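## 6. Sorting and Pairing Socks

Socks are the best place to start with the Pronstead laundry guide. They're small and forgiving, and a finished pile feels great!

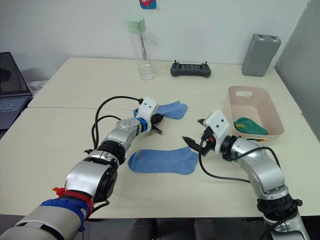 You'll want a flat surface with plenty of elbow room, plus one basket for finished pairs. Pale tabletops are wonderful for dark socks, and if one table feels tight, push two together.

1. Set the basket within easy reach and leave the middle of the table clear.
2. Lay each sock flat on its side, with the heel and toe pointing the same way as its neighbor's.
3. Smooth the cuff with your palm, then work down to the toe. Twists come right out.
4. Compare length, knit, and color. Two blues can fool you, so check them near a window (I still get caught by navy!).
5. Stack the matching socks, toe on toe, and fold them in half.
6. Drop the pair into the basket and reach for the next.

**Note:** Worn or lighter patches are fine. Pair socks by size first and fading second.

**Caution:** Don't roll one cuff over the other on ribbed socks. It stretches the elastic.

Leftover singles go in a small bag until next wash day. Svitlana Karpenko keeps hers for up to 20 days and finds most of the partners, so give them a chance! Folding shirts is covered in Section 7.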